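Small pots, little bags and where to put all the tiny things

I've been having a go at the small stuff this February. Cupboards I can do, drawers I can do, but the bits and bobs that live on top of things have always beaten me. You know the sort: a stray key, two hair grips, a rubber, an animal out of a cracker, a battery that might be flat and might be fine. They drift about the house until they settle on whichever table you happen to need.

So I've been putting them in little containers, and these are the tips I'd pass on.

Go smaller than you think

My first try was one big basket by the door. Lovely basket, and within a fortnight it was full to the brim and I couldn't find my own keys in it. A pot that holds a handful is much better. When it's full you notice, and you tip it out and deal with it while the kettle boils. I've now got 4 on the go downstairs and that does us nicely.

Fold-down rims are brilliant

If you like those soft bag-shaped holders (paper, fabric, felt, whatever you fancy), get one tall enough to turn the top over. The fold stiffens the edge so it stays open, and you can make it shorter or taller to suit whatever is going in. Turn it down once for pens, twice for anything you want to peep out of the top. Danuta Krajewska, who I swap plants and jam jars with, showed me how to run a damp finger along the inside of the fold on a paper one before you press it flat. Go gently! Too much water and you get a soggy crease that never quite recovers.

Put some weight in the bottom

Light pots fall over. It's the most annoying thing about them. A few clean pebbles or a spoonful of dry rice in a knotted freezer bag will sort it out, and you can squash the bag into whatever shape the base happens to be. I used coins for a while but then somebody always wants the coins.

If yours is clay you can skip this, but do stick a circle of felt underneath. I bought a pack from Andov that had 203 dots in it (what am I going to do with 203 dots?) and I've been sticking them under everything in the house, including the toaster.

Pale tables and how to keep them pale

I do love a white table for sorting on. You can see every last bead and screw. You can also see every last crumb and tea ring, so:

Wipe with warm water and one drop of washing-up liquid, then again with plain water. It's the soap left behind that makes it look grubby by the next day.

Pencil marks come off with an ordinary rubber. Don't scrub.

For anything sticky, lay a warm damp cloth over it for ten minutes and go and do something else.

If there's a wooden edge, dry it straight away. Water sitting along the join is bad news, and mine went a bit furry before I learned.

I tried a Vemum spray as well and it smelt very nice, but I can't say it did more than the soap.

Giving the little creatures a home

Every house with children in it, or with me in it, has a herd of small figures with nowhere to go. Lining them up on the windowsill means dusting round every single one. Chuck them all in a tub and the favourites get lost at the bottom. What I like is one figure to one little pot, tucked in so the head and ears show over the top. You can move it in one go when you wipe down, it can't roll off, and it looks so cheerful!

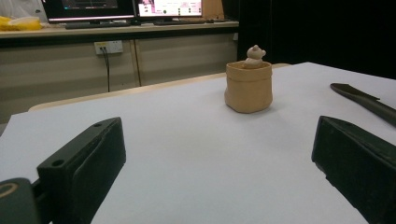
Peeping out over a folded rim, on a nice white table.

If the figure sinks too far, scrunch up some tissue and pop it underneath until it's sitting at the right height. Kitchen roll is too springy, I find, and pushes it back out again. Keep the pot a good hand's width in from the edge of the table if you've a cat or a toddler.

For dusting, a dry make-up brush gets round ears and into folds better than any cloth. Paper pots should only ever be brushed. Fabric ones can have a quick go with a lint roller, inside and out.

Jocelyn Manalastas wrote in to ask what to do with the pots that go saggy. Turn the rim down one more time, and if that doesn't help, slip a strip of cereal box round the inside. I've had one limping along like that since before Christmas and it's still holding my elastic bands.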